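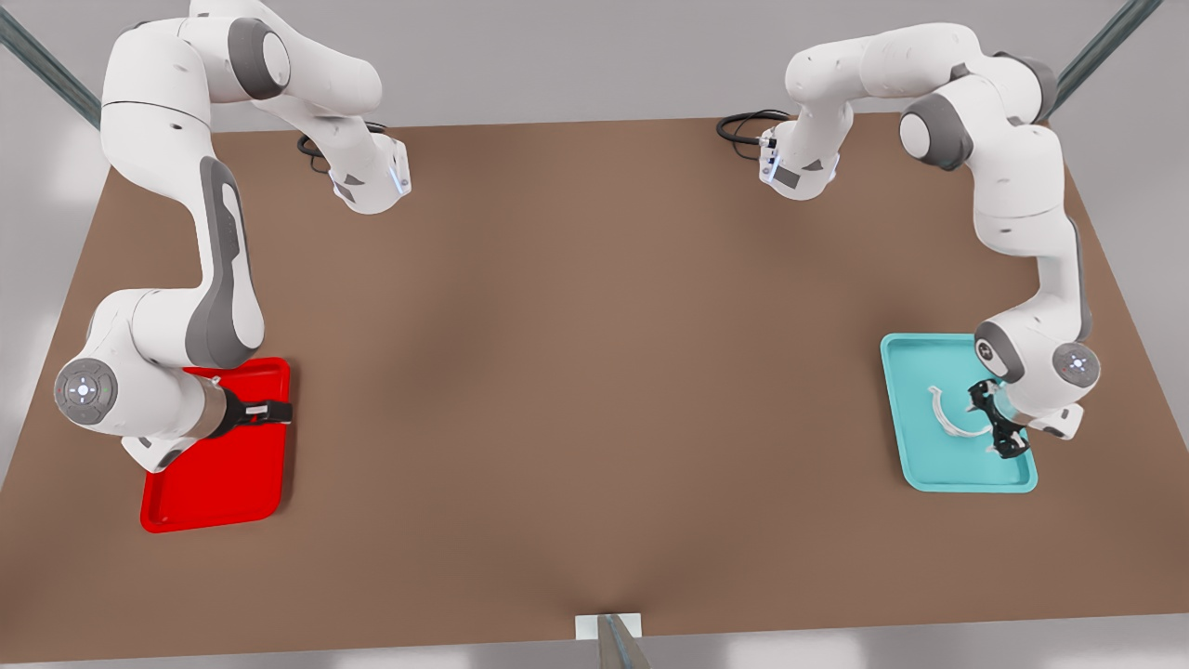 The simulator is the best thing in the Vurnano package and they are nearly giving it away, while charging proper money for the bit I'd tell you to think twice about. That's my view after a winter of it. Typed on a train, so forgive the state of this.

What you get. Two-arm trainer licence, a starter set of handover and sorting jobs, the yearly support plan. We paid 853 for the licence at Bramside in January and the support plan was another 341 on top. Per seat. Nowhere on the front page does it say per seat, you find that out at the basket.

The scenes are plain. Pair of white arms, brown table, a red tray on one side and a turquoise one on the other, one small curved white thing to deal with. People laugh at it. Clyde Ridgeway, who runs our packing line, said it looked like a canteen. Fine. I'd still take that over the other demos I've sat through, with the shiny warehouse and the forklifts going past in the background. A bare table shows you your mistakes. The part has to get from one side to the other and there's nowhere for a bad plan to hide.

And it's a harder job than it looks. Two arms means two lots of reach to think about, and the middle of the table, where you'd want to swap hands, is exactly where elbows meet. My first attempt at a handover had them knocking into each other over and over. Cost me nothing! On the real cell that's an afternoon lost and a phone call to somebody expensive. Thin curved parts are a pain as well — grip one in the wrong place and it swings. Good thing to learn on a screen.

So, the support plan. Geetha Bangera and I raised four tickets between us. One answered well, by a person who had clearly used the thing. Two got us a link to the manual page we'd quoted in the ticket. The last is still open as I write, May 2022, and it's about the gripper closing force not saving between sessions, hardly exotic. For 341 I expect somebody to read to the bottom of the message.

Geetha is kinder about it than me. Her argument is they're a small outfit and the updates come often, and she's right about the updates. The spring one fixed the tray edges, which used to catch the fingers if you came in low. I just don't think updates should be sold as support. Diffrent thing.

There is also the question of who it's for. Rogério Camargo at Nirnanby bought six seats for people who'd never touched an arm and they were lost inside an hour. The jobs come with no order to them, no easy one first. He ended up writing his own worksheets, 40 pages, and they're better than the official guide. Vurnano should pay him for them. They have been asked. Silence.

If you've got someone on site who already knows robots, buy the licence, skip the plan the first year, put the money towards time to practise. If you haven't, wait untill there's a proper beginner's course, or go and be very nice to Rogério.

We're renewing ours. Two seats, no plan. Geetha wanted three.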